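Hurnside Household Recipes Dataset (HHR)
README and data card

Contents
Summary
Source material
Record structure
Transcription rules
Units and conversion
Known problems
Splits
Licence and contact

Summary
HHR holds transcribed handwritten recipes from kitchen notebooks kept in Hurnside and Carkdale. There are 600 recipes in this release, taken from 78 notebooks. Each recipe is stored as a plain text transcription with a parallel table of ingredients, quantities and steps. The material is mostly baking, preserves and boiled puddings. Collection began in 2017. The dataset is meant for work on handwritten text layout, ingredient parsing and local food vocabulary. It is not a nutrition resource and should not be used to estimate what people ate.

Source material
Notebooks were lent by households and returned after transcription. Loose sheets, newspaper cuttings and printed packet labels tucked into notebooks were left out unless they carried handwriting of more than one line. Where the same recipe appears in two notebooks, both copies are kept and linked through the field same_as. Page order follows the notebook, including blank pages, which are given a page number and no record.

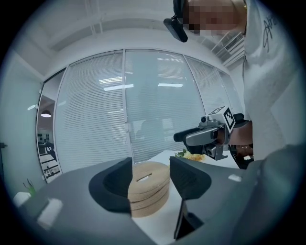 Object words gave more trouble than food words. Writers name kitchen things loosely, and the same noun can mean a tool in one notebook and a measure in the next: "cup", "round", "saucer" and "mat" all do this. Fields for equipment therefore hold the word as written in equip_raw and a plain class in equip_class. A pile of round cork coasters on a white tabletop would be classed as mat_small, whether the writer put "coaster", "cork" or "stand". Material goes in equip_material only if the notebook states it. Shape is recorded where it affects the dish, for instance a round tin against a square one.

Record structure
Files are UTF-8, tab separated, one header row.

recipe_id: notebook number, hyphen, running number
page: page in the notebook, counted from the first leaf after the cover
title_raw: title as written, empty if none
body_raw: full transcription with line breaks marked by a vertical bar
ingredient: one row per ingredient in the file ingredients.tsv
qty_raw: quantity as written, including fractions
qty_g: quantity in grams, empty if not convertible
step_no: order of the step in steps.tsv
equip_raw, equip_class, equip_material: see previous section
hand: letter code for the writer within a notebook
same_as: recipe_id of a duplicate, if any

Transcription rules
Spelling is kept. Crossings-out are kept between square brackets with a leading x. Unread words are given as three question marks, one group per word. Ditto marks are expanded in ingredients.tsv but not in body_raw. Notes in the margin go at the end of body_raw after a double vertical bar, even when they plainly belong to a particular line. First transcriptions were made by Felicidad Samonte. Lăcrămioara Bogdan checked them against the pages and settled differences.
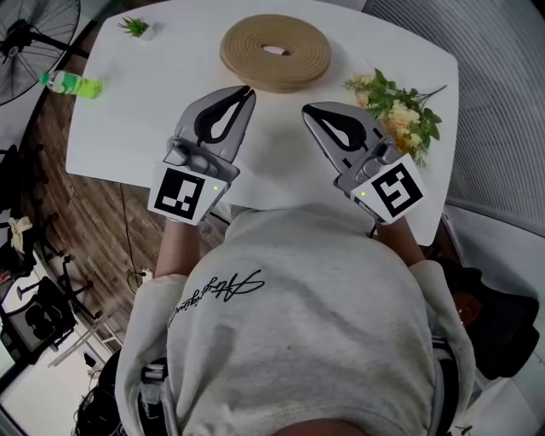
Person in a light grey sweatshirt at a white table, from above.

Units and conversion
Imperial weights are converted at 28.35 g to the ounce and rounded to the nearest gram. Pints are read as imperial pints (568 ml). Spoon measures are not converted in this release, as level and heaped spoons are seldom told apart. "A knob", "a walnut" and "the usual" remain in qty_raw with qty_g empty. Oven settings given as gas marks are copied to oven_raw and left alone.

Known problems
Notebook 62 lost its lower corner before it was lent, and line endings on most of its pages are missing. Its records carry the flag damaged.
The hand codes are not comparable between notebooks. Code B in one is unrelated to code B in another.
Dates inside notebooks are rare and were not used to order anything.
Jam recipes are over-represented, and meat dishes are few.

Splits
Train, development and test splits are made by notebook, so no notebook is shared between them. Recipes joined by same_as are always in one split, which moved several notebooks together. The split script is called Vlad and is in the tools folder. Running it with a different seed will give different splits and scores that cannot be compared with ours.

Licence and contact
Transcriptions and tables may be reused with attribution to the Hovasa project. Page scans are not included. Corrections should quote recipe_id and the line as it stands. They are merged once a year, in September.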